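Fundas textiles Trultau para manos robóticas articuladas
Referencia: serie TR-14
Fabricante: Trultau. Distribución y recambios: Dresport.

Descripción

Juego de fundas y almohadillas de tela para manos de varios dedos montadas en robots de servicio. Cubre el dorso y la base de los dedos y deja libres los eslabones metálicos y los puntos de giro. El tejido acanalado acompaña la flexión sin formar bolsas – la almohadilla lateral lleva tela lisa y un relleno de 13 mm.

El juego se vende para trabajos en viviendas, hoteles y aseos: coger botes y botellas, colocar textiles, retirar objetos de una encimera.
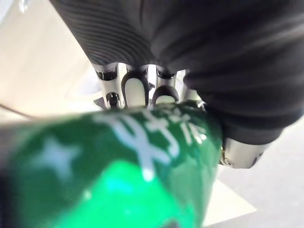 La funda no sustituye a la limitación de fuerza del controlador. Antes de la puesta en servicio, el integrador debe hacer la evaluación de riesgos de la aplicación completa, con el robot, la mano, la funda y los objetos que se vayan a manipular. Un borde vivo en el objeto cuenta igual que un borde vivo en la mano.

Normas de uso

Revise las costuras al comienzo de cada turno. Si hay hilos sueltos a menos de 14 mm de una articulación, retire la funda.
No tape los orificios de los ejes ni los tornillos de los eslabones.
No use adhesivos para fijar el tejido.
Con envases resbaladizos, reduzca la velocidad de la muñeca antes de cerrar los dedos.
Lave las fundas por separado, sin suavizante. Vuelva a montarlas completamente secas.
Anote cada cambio en la hoja de mantenimiento del equipo.

Trabajo con textiles colgados

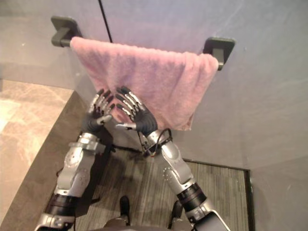

Los tejidos de rizo son el caso que más consultas genera. Los bucles se enganchan en las juntas entre segmentos, y un tirón brusco puede cargar el soporte de la pared. La práctica recomendada es acercar las dos manos desde abajo, como con la toalla rosa de la barra, con los dedos hacia arriba y los pulgares enfrentados. La separación mínima entre pulgares se fija en el programa, nunca a ojo. Los cables de la muñeca deben quedar sujetos y fuera del recorrido de la tela. Si hay otro cable suelto junto a la pared, apártelo antes de iniciar el ciclo.

Durante las pruebas ninguna persona debe meter la mano entre los brazos. El mando de parada se mantiene al alcance del operador y se comprueba antes del primer ciclo.

Datos técnicos

Peso del juego (dos manos): 81 g
Vida útil orientativa: casi 300 horas de manipulación
Color: negro y gris carbón
Compatibilidad: manos Deng y Tristanow de tamaño medio. Para otros modelos, consulte la plantilla de medidas.

Contenido del paquete

Dos fundas acanaladas, dos almohadillas laterales, hoja de mantenimiento e instrucciones de montaje. Los tornillos no están incluidos; se reutilizan los de la mano.

Pedidos y devoluciones

Dresport sirve los pedidos de lunes a viernes. Las fundas usadas no admiten devolución, salvo defecto de costura.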